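Builds > Condori gripper > Guide > Part 3: Closing the fingers in simulation

14 shares · 6 comments

Part 3. Closing the fingers in simulation

Before you start with this part, the gripper must be assembled as in Part 2 and the Alen simulator must open on your computer without a warning. You do not need the real arm yet. Please leave it unplugged, also if it stands on the same table.

The steps were first written for the members of the Brustwood workshop, where Dirk Tiedemann and I built the first Condori gripper. Later Yến Hồ repeated everything at home with a smaller table and an older laptop, and the places where she had to stop and ask me are now marked as notes.

3.1 Load the gripper

1. Open Alen and choose an empty world.

2. Load the gripper model from the folder which you made in Part 1. The model must stand with the fingers upwards. If it lies on its side, the up direction was set wrongly during export. Go back and export it again. Do not turn it by hand in the simulator, the joints will then be turned too and you will look for the mistake a whole evening.

3. Open the joint list. You should see one entry for the left finger and one for the right finger. Both must have the same travel limit.

4. Set the mimic option on the right finger, so that it follows the left one.

5. Press Run and move the slider slowly from open to closed. The fingers must arrive together in the middle.

Note: In older exports the right finger goes in the same direction as the left, like a windscreen wiper. Put a minus sign before the ratio in the joint file and load the model again.

6. Stop the simulation and save the world with a new name. Do not overwrite the empty world, you will need it again in Part 4.

3.2 Add the objects

1. Load the grey test body. It has no sharp corners at the top and becomes wider towards the bottom, therefore it shows a bad finger angle quicker than a cube does.

2. Place it upright between the open fingers.

3. Load the large scanned body from the same folder and put it behind the test body. Its texture is rust orange and brown and quite blurred. A sharper version exists, but it makes the picture slow on a normal laptop and for our purpose it brings nothing.

4. Give each object a mass. The value zero is not accepted by Alen in a correct way: the object is then treated as fixed to the world, and the fingers will push against it without end.

5. Switch off the sky and choose plain colours for the background. It is easier to judge the outline of the fingers when there is no pattern behind them.

Caution: Do not make the objects touch before you press Run. When two bodies already overlap at the start, the solver throws them apart and sometimes the gripper model goes away with them. You lose nothing on the disk, but the camera position must be set again.

3.3 Set the close view

1. Choose Add camera and fasten it to the gripper base, not to the world.

2. Turn the camera until both finger tips and the upper edge of the test body are visible. The lower parts of the fingers may go out of the view.

3. Close the fingers with the slider in small movements. Wait a moment after each movement, until the contact display becomes quiet.

4. Stop when the narrow tips are at the two sides of the test body. Compare with the view from my own set-up. The grey body stands between the black fingers, and the orange-brown body takes most of the right half.

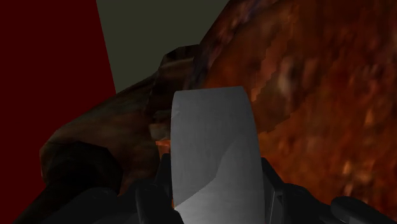 6 min read

Your colours can be different if you chose another background, mine are dark red and a dark olive grey. What must agree is the position of the tips: one at each side of the grey body, with the thicker part of each finger lower down and farther out. If one thick part is nearer to the body than the tip, the finger is mounted the wrong way round in the model. Very probably it is then also wrong in your printed one, so please look at Part 2 again before you continue.

The face of the test body can show two tones of grey with a hard border between them. You do not need to repair it.

Note: Selina Lehner asked if the camera may stand farther back. It may, but then the gap between finger and body becomes so small on the screen that you can not judge it. Stay close, and accept that the large body goes out of the view.

3.4 Check the contact

1. Switch on Show contacts in the View menu. Small markers will appear where two surfaces press on each other.

2. Look for markers on both fingers. With markers on only one finger, the test body does not stand in the centre. Open the fingers, move the body a little to the other side and close again.

3. Raise the gripper slowly. The test body should come with it. If it slides down, raise the friction of the finger pads in small amounts, and never the friction of the body. The body stands for all the things you will grip later, and these you can not change.

4. Lower the gripper again, open the fingers and repeat the whole movement 12 times. A grip which holds only the first time is not good enough for going to the real arm.

5. Write down the last friction value and the closing position. Both are asked for in Part 4.

Caution: Do not raise the closing force until the body trembles. In the simulator it only looks ugly, but the same number sent to the real gripper can strip the small gear.

3.5 Connect to the Skullden board

Do these steps only when all of 3.4 was good.

1. Close the simulation and open the connection window.

2. Type 804 in the field for the port and leave the address as it is.

3. Choose Listen only. In this mode the board can report its finger position, but Alen sends no movement to it.

4. Connect the supply of the board. The motor supply remains off.

5. Move the real fingers carefully by hand. The fingers in the simulator must follow in the same direction.

If the direction is reversed, change it in the board settings and leave the joint file alone. The joint file was already correct in 3.1, and with two changes in two places it becomes hard to find out which one did the work.

Note: When the fingers on the screen jump instead of moving smoothly, try a shorter cable first. Mervin Lemieux had this for the whole of May and exchanged two boards before he tried another cable.

6. Close the connection window, then remove the supply of the board.

Last changed on 2nd March: step 4 in 3.2 is new, and the note on older exports was moved up to 3.1, as Diễm Đồng proposed. Continue with Part 4, Moving the values to the real gripper.

6 comments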